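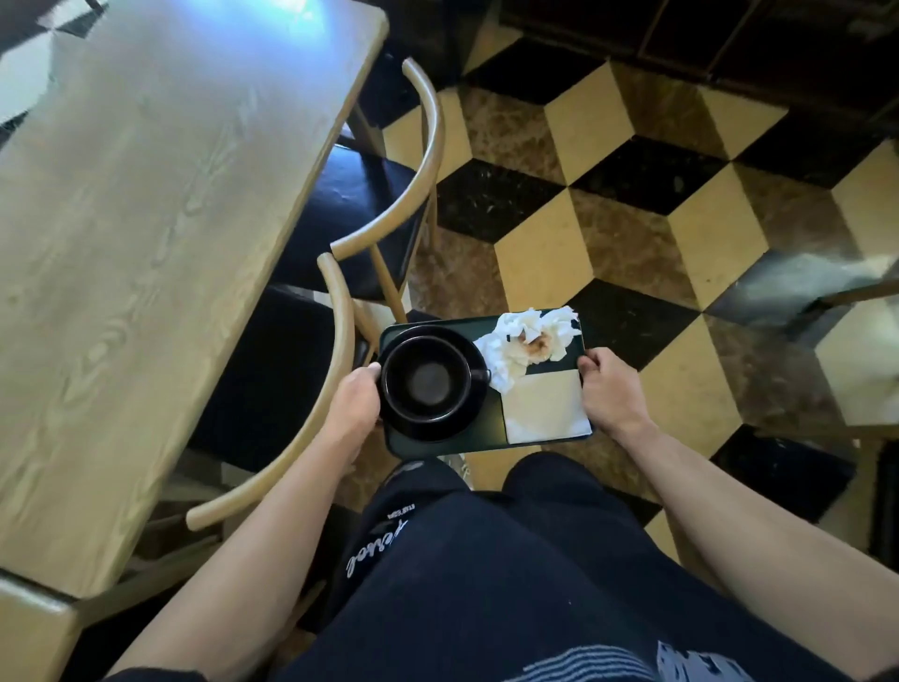

Troels Arnardóttir

Trelteo is a student robotics club in Laltmont, and the name also covers its one big project, a robot that clears café tables. I joined in my second year, so take this article as an insider's account (a fond one!). The club grew out of a December evening course on motor control, when four of us stayed behind to argue about why dishwashing had been automated for ages and bussing a table hadn't.

Most of our work starts with people doing the job by hand. Members take turns clearing up after a coffee, at a normal pace, and the recordings get cut into short labeled steps such as "lift," "fold" and "carry." We've got 315 labeled sessions so far, and the labeling is slow – I've fallen asleep over it more than once.

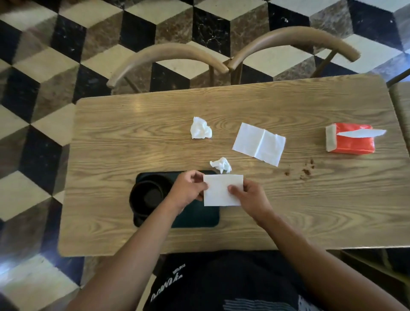 Paper is the hard part of Trelteo, and it takes up most of our Tuesday meetings. A cup keeps its shape wherever you put it, so the software can learn it fairly quickly. Napkins and tissues are another story. One can be balled up, the next opened out flat with a crease down the middle, and then there's the one poking out of a red-orange pack like a blade, and we want all of them labeled as paper. Our first sorting program, Turum, kept calling the balled ones "cup." The second version looks at folds and edges, and I like it a lot better.

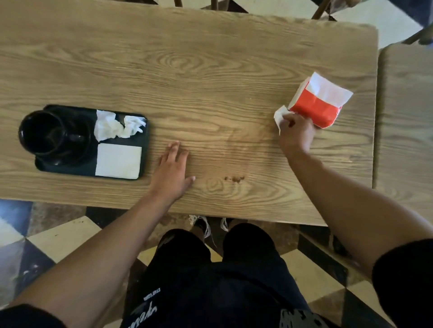
Clearing by hand, with a red-and-white box in one hand and the tray to the left.

The club also enters the Laxdal student contest, where each team gets 200 seconds to clear a table and loses points for anything dropped. We came fourth last time and were thrilled! Our whole budget was 3,000 dollars, and a good chunk of it went to a replacement wrist motor. The next round is on Sat 15 July, and new members are welcome to come along and watch.

Home Articles Clubs Contests Search
Print this page
E-mail this page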